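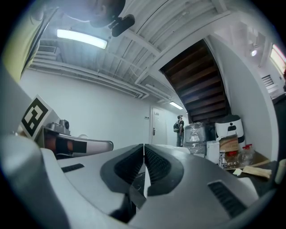 The gripper's own view down the corridor, with its two ribbed pads in front and the marker tile off to the left.

Home | Reviews | Kit | Methods | Letters | Search this site

Clutell hand-held gripper and the Fimon training recipe: a long review

The promise of the Clutell is that you can teach a robot arm a job without owning a robot arm. You hold the gripper, you do the job yourself, the fisheye camera records what your hand was up to, and a policy trained on the recordings does the rest. I have been reviewing lab equipment long enough to hear "does the rest" and reach for a chair.

Still, I had it for most of May, along with the Fimon recipe it is meant to be used with, and I've come away fonder of both than I meant to be.

First, the object. It is white and grey plastic, rounded all over, and it looks like something for drying hair. The two finger pads face each other and close in a V, and their black rubber faces are finely ridged. They grip well. They gripped a boiled egg, a door key and my sleeve, the last one several times. My wrist began to complain after an hour, and I'd put that down to the weight sitting too far forward. Clutell sells a strap for this. Clutell also sells a different strap.

The lens is properly wide. You get the pads, the marker, the walls, the ceiling and whoever happens to be walking along, all bent round into a circle like the view through a front door peephole. People new to this sort of footage tend to find it alarming. The policy doesn't mind, and the width earns its keep, as there is nearly always something in view for the tracking to hang on to. Ducts and pipes are excellent for this. Plain white wall is not, and if your building is mostly plain white wall you will learn to tilt the thing towards the staircase.

Now the method. Fimon is the work of Hervé Delorme and Quentin Deschamps, and the idea is easy to say: record fewer demonstrations, but record them in more places. The usual habit is to sit at one bench and pick up the same cup until you hate it. Delorme and Deschamps would have you do a handful, carry the gripper somewhere else, and do a handful more. Corridors, landings, the bit under the stairs where the boxes go. Their write-up compares 400 demonstrations from a single bench with 233 spread over 17 spots, and says the smaller set wins when the arm is put in a room it has never seen.

I tried it with one task, picking up a capped bottle and setting it down upright in a tray. My bench-only policy was superb at the bench. Moved to the next room it reached, with great confidence, for a point well to the left of the bottle and closed on nothing. The spread-out policy was slightly clumsier at the bench and managed a decent grasp in most of the places I tried. That is a fair swap, and I would make it again.

There are grumbles. The paper is vague about what counts as a "spot". Is the other end of the same corridor a new place? I wrote to ask and got a courteous answer that ran to several paragraphs and left me where I was. The recipe also throws out any recording where the tracking slips, which sounds sensible until you find it has thrown out your entire landing. On my first pass I lost nearly 60 recordings this way. The log said "low confidence", a remark I took personally.

The software is by Brophy and is better than it looks. Importing is slow, the progress bar is decorative, and the calibration page has two buttons marked Continue that do different things. Once past that, it sorts the clips, lines up the finger widths and lets you bin the bad ones with a single key. I would have liked an undo for that key.

How does it compare with the Plurkitz? The Plurkitz is lighter and nicer to hold, and its case closes properly. But its narrower lens lost track of itself whenever I turned a corner, and for a method that depends on wandering about, that rather settles it. If you only ever work at one bench, get the Plurkitz and spare your wrist.

Four stars for the gripper. Four for the recipe, with half a star held back until somebody defines "spot". Two for the straps.

Contact | Copyright the reviewers | Back to top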